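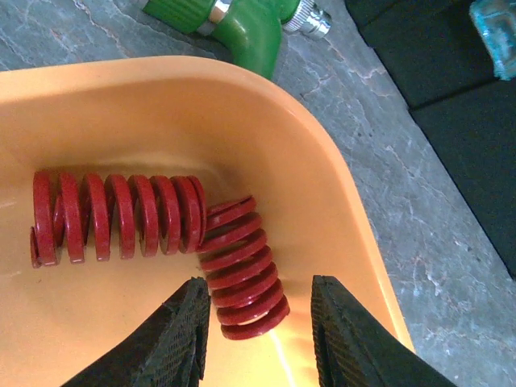

Student robotics > Manipulation > Springs in a tray, the gripper always goes for the place where they meet

torvik_lab
Hello all. I am helping a student group at the Drivholm evening school. We have a gripper with two fingers and a camera on the wrist, and the task for this term is to take red coil springs out of a shallow orange tray and put them on a black mat. We have two springs in the tray. When a spring lies alone and across the fingers, everything is fine. When the two springs touch each other end to end, the program often sees one long bent object and it chooses the middle of it, so exactly the place where they meet. Then the fingers close on both.

We recorded 68 attempts by hand control until now. Should we record more, or change something in the task first? The demonstration is in March and the students are a little nervous.

petal_and_gear
Which tray is it? If the walls slope, the springs slide together at the bottom each time you drop them in. We had the same trouble with bolts. I would put a flat piece of card under them and see if the number of touching cases goes down.

torvik_lab
The walls slope gently, yes, and the bottom is flat. But I don't want to make the tray easier. The rules of the Vollinau school cup say the tray must be used as it is given, with nothing put inside.

mk_ostrava
Then forget the card. In my opinion 68 is much too few. Our club had 1,000 before the arm stopped doing silly things, and our parts were simple wooden cubes. A spring is harder, the shine moves when the wrist moves.

quietservo
I don't agree with mk_ostrava. If you record 1,000 times the easy case, you have a very good program for the easy case. Look at your 68 and sort them. How many start with the springs touching? How many with the spring pointing towards the gripper, so that it is seen from the end? I would guess very few, because people who drive by hand prefer the comfortable positions.

torvik_lab
I went through them with two students on Thursday. You are right, quietservo, and it is a bit embarrassing. Only 5 begin with the springs touching. The students always separated them before they pressed record, and I never told them not to.

mk_ostrava
Ok, that is a fair point. But I still say the total is low. Do both.

petal_and_gear
Do you also have glare on the bottom of the tray? On ours there was a bright stripe and the program took it for the edge of a part. We turned the lamp to the wall and it went away.

torvik_lab
There is a narrow stripe of light, yes, and it comes between the fingers when the wrist is low. I did not think it was important. We will try it with the lamp turned.

hexkey_anna
Please don't make the light too nice. At the cup you don't choose the lamps. My team practised in a dark cellar with one perfect lamp, and in the hall at Vollinau we picked nothing for the first half hour. Record some with the stripe and some without.

petal_and_gear
Hm. For a final version I agree. For finding the error I would still take the glare away first, otherwise you change two things together and don't know which one helped.

quietservo
One more question about the grip itself. Do you close across the coil or along it? With textured fingers we got the best hold across, in the middle of the length. Along the axis the spring gets shorter and jumps out when you open.

torvik_lab
Across. The students tried it along in the first week and one spring flew behind the radiator, so this was decided quickly.

Our plan now: the next recordings all start with touching springs, in different angles, and half of them with the lamp turned away. I also asked in the Pornis group if their push-and-separate routine can be used with our controller. Does someone here know it?

hexkey_anna
I know it a little. It pushes with closed fingers, so you need to close before you go down into the tray. Start very slowly, the rim is low and it is easy to hit it. I can send you our settings file tonight.

torvik_lab
Yes please, that would help us a lot.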